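Willness Community Kitchen: Shared Kitchen and Dining Room Safety Checklist

Walkthrough date: 3/17/21
Areas covered: prep room, dish room, dry store, dining room
Overall: passed, with items to follow up

What a good one this was! I've done this walkthrough plenty of times now and it's the first where I had more nice things to write than fixes. Comments are under each item. Please read them even where the item is marked OK, as a few have small reminders tucked in.

1. Exits and walkways
Back door opens fully from inside: OK
Hall clear of carts and crates: OK
Exit sign lit: OK
Comment: The hall looks wonderful with the old shelving gone. You can push a full cart through without turning sideways. Keep the rolling bins on the pantry side, please, and don't let deliveries creep back in front of the door (I know, Nadport drops everything wherever there's floor).

2. Fire safety
Extinguisher in prep room, gauge in the green: OK
Extinguisher in dining room, gauge in the green: OK
Fire blanket within reach of the range: OK
Hood filters clean: FOLLOW UP
Comment: Both extinguishers are tagged through October. The hood filters have a sticky film along the bottom row, so they need a soak before the next big cooking session. Whoever moved the fire blanket out from behind the spice rack, thank you, that's exactly where it should be.

3. Floors
Mats flat, no curled corners: FOLLOW UP
Wet floor signs available: OK
Drain covers seated: OK
Comment: The mat by the three-part sink is curling at one corner and I caught my toe on it. Flip it for now. If it curls the other way too, it goes in the dumpster and we buy a new one. The floor itself is in great shape, even under the prep tables, where I got down with a flashlight to look.

4. Bowls: chips, cracks and worn glaze
Rims checked with a fingertip: OK
Insides checked under the light: OK
Damaged pieces pulled: OK
Comment: A glossy glaze makes this job easy. Tilt the bowl under a lamp and let the reflection slide over the inside. A chip or a crack will usually break up the shine, though a curve can bend it too, so turn the bowl and look again before you toss anything. Anything with a rough spot where food sits goes in the gray bin, even if it's your favorite.

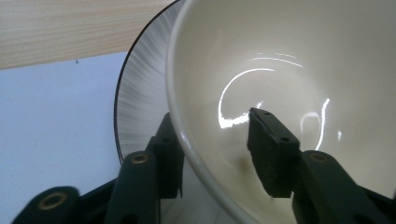
5. Glasses and pitchers
No chips at the lip: OK
Stored upside down on clean liners: OK
Not stacked inside each other: FOLLOW UP
Comment: Six tumblers were jammed together in pairs on the top shelf. Two of them needed warm water on the outside before they'd let go. Single layer only! The new liners from Clikari are a big improvement, by the way. They stay put and they rinse clean in seconds.

6. Plates and serving dishes
Shelf load reasonable: OK
Stacks stable, same size together: OK
Undersides clean: OK
Comment: Stacks stay at 12 plates or fewer. Taller ones are heavy to lift down and the bottom plate takes a beating. I was delighted to see every stack sorted by size this time, with the shallow ones at waist height. 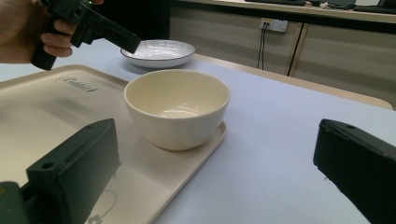

The heavy platters should move down a shelf as well. They're still above shoulder level, and the step stool is a poor place to be standing with both hands full. Swap them with the cake tins, which weigh next to nothing. I'd love to see that done before the next community supper.

7. Tables and place settings
Tables steady, leg locks engaged: OK
Cloths clear of the floor: OK
Bowls set down centered on their plates: OK
Comment: All 17 tables got the wobble test and they all passed. For soup nights, set the plate down first and then the bowl, and check that the bowl isn't perched on the plate's rim. Cloths can hang low at the corners, so tuck any that somebody could catch with a foot or a chair leg.

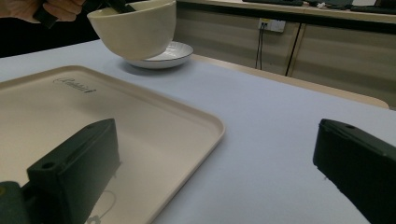 Cream bowl held just over a dark-rimmed plate.

8. Hot water and dish room
Hot tap labeled: OK
Sanitizer strips in date: OK
Gloves in every size: FOLLOW UP
Comment: We're out of large gloves. Mediums are fine for most of us, but the folks on pots really do need the bigger ones. The Bhatt order form is clipped inside the cabinet door.

9. First aid
Kit stocked and easy to find: OK
Burn gel in date: OK
Comment: Fully stocked, with blue bandages in three sizes. Lovely work.

Still open: hood filters, sink mat, tumbler storage, platter shelf, large gloves. Initial each one on the dish room copy when it's finished.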